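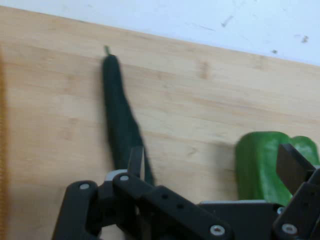 Veg box questions, answered

I get the same handful of messages every week, so I've put my replies on one page. Last tidied up 18 Apr 2020.

What's in the box at the moment?
It changes! There's always a green pepper, and something long and green to go with it. The rest depends on what the growers out at Sutgate have picked, so please don't hold me to a list.

Can I choose what I get?
Sort of. You can tell me 2 things you can't stand and I'll leave them out for good (you wouldn't believe how many people say beetroot). Swaps on the day are trickier, as I've usually packed by then.

How do I keep a pepper nice?
Bottom drawer of the fridge, whole and unwashed. Once it's cut, wrap it and use it in a day or two. If it's gone a bit wrinkly it's still lovely fried with onions, so don't bin it!

Do I need to peel courgettes?
I never do. Give them a good rinse, trim the ends and slice. The really big ones can be watery, so I scoop out the seeds with a teaspoon and salt the slices for half an hour before they go in the pan.

And cucumbers?
Keep them away from the coldest part of the fridge, at the back, or they go soggy. Mine live in the door.

Where do you deliver?
Sutgate and the villages on the Dusta road. I can fit 40 boxes in the van, and when it's full it's full, sorry. Ask to go on the waiting list and I'll message you when a space comes up.

Can I skip a week?
Of course. Let me know by Tuesday teatime and you won't be charged. If you're off on a long holiday, send me all the dates in one go and I'll pop them in the diary.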